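Ullamik Hand-Held Teaching Gripper, Pair
Sold by Bavorton Supply

The Ullamik is a two-finger gripper you hold in your hand and use to show a robot a task. You pick things up and put them down the way you want the robot to do it. The camera on the tool records the view past the fingers, and the recording is used to train the arm later. No robot has to be on site while you record.

The fingers are black, with blue pads on the inside faces. The pads carry a fine diamond pattern for grip. The linkages turn on metal pivots, and both sides move together, so the object stays centered between the pads.

Soft goods are the most common first project for our customers. Cloth, bags, foam netting and thin wrappers change shape every time they are touched, and writing a program for them takes a long time. Recording is faster.
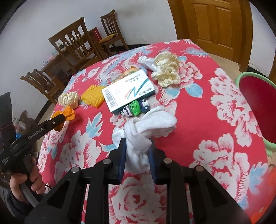

The pair is sold for two-handed work. One gripper can hold an item steady while the other clears a space or brings the next piece. Either one will also work alone. Each has its own power switch and its own memory card slot. The two recordings are matched by time when you load them.

Ordinary rooms are fine for recording. Patterned tablecloths, chairs and doors in the background do no harm, and a model trained in a few different homes usually does better than one trained on a bare bench. Keep the room lights on and try not to cover the lens with your sleeve.

Recommended practice for a sorting or clearing task:
Lay out a mix of soft and stiff items.
Start with the fingers open, pointing at the table.
Move at a steady speed. Close fully before lifting.
Change the layout between runs.
Stop the recording before you set the gripper down.

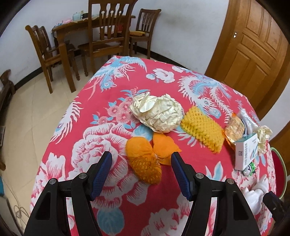
Small boxes and packets can be picked up by the edge or across the narrow side. For flat items, bring one pad down to the table first and slide it under. If the pads get dusty, wipe them with a damp cloth and let them dry. Do not use solvent.

Specifications
Model: Ullamik 902
Weight, each: 461 grams
Longest single recording: 290 minutes
Supplied as: left and right pair

In the carton: two grippers, two charging cables, 8 spare pads, one printed guide.

Recordings open in Tseng Replay, and an export tool for Dastummont arms is included. Spare pads and pivot screws are sold separately. Orders placed before noon on Tuesday ship the same week.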